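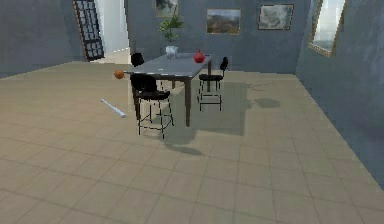
## Carero pauses home robot tests after simulator fault

Carero has stopped trials of its household tidying robot after engineers found that the simulator used to train it had been reporting missed grasps as successful ones.

The fault came to light in February at the company's Plistomow office. A test run in the simulated dining room, where the software has to deal with small items such as a red fruit and an orange ball at the corner of the table, was logged as complete with the ball still in place. Trygve Nyberg, who was on shift, went back through the records and found the same error in 27 of 300 runs.

"The arm closed short of the ball and the log said it had been picked up," Nyberg said. "Once we knew what to look for, it was easy to find."

The company traced the fault to a change in how contact is worked out for objects close to a table edge. Software trained on those runs had already been loaded on to 17 robots at a test flat in Zultudby. One of them knocked a glass off a worktop the week before the pause. Carero said no one was hurt, and that it did not yet know whether the two matters were linked.

Raghda Srour, head of safety, said the robots would stay switched off until the training had been repeated and checked by a second team. The simulator has been put back to its earlier version in the meantime.

Carero expects the new runs to take around 217 hours.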